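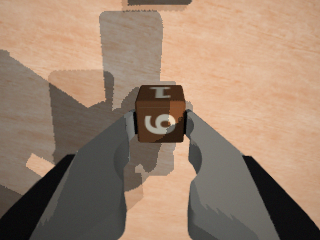 My gripper started dropping things in March, and I blamed the software for 16 days before I looked at the pads. Don't be me! Grab a lint-free rag, a drop of rubbing alcohol and wipe both pads, then go over them again with a dry corner. Hit the stop button and pull the plug first — I skipped that once and got my thumb pinched hard enough to lose the nail.

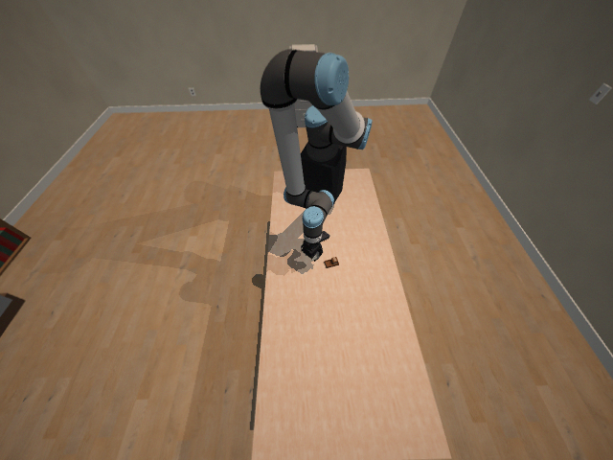
If it still slips after a wipe, check the screws behind the fingers. Two of mine had backed out, so one side closed late and shoved everything sideways. Snug them up, then run 20 slow pickups with your hands well off the table.

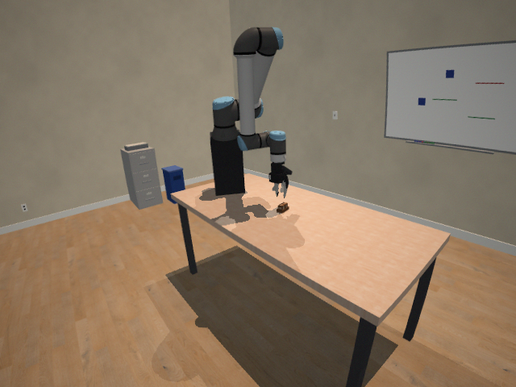
Shafiq Dewan wrote in to say he'd go easy on the alcohol, as it made his pads go hard and shiny, and he's back to dish soap and warm water now.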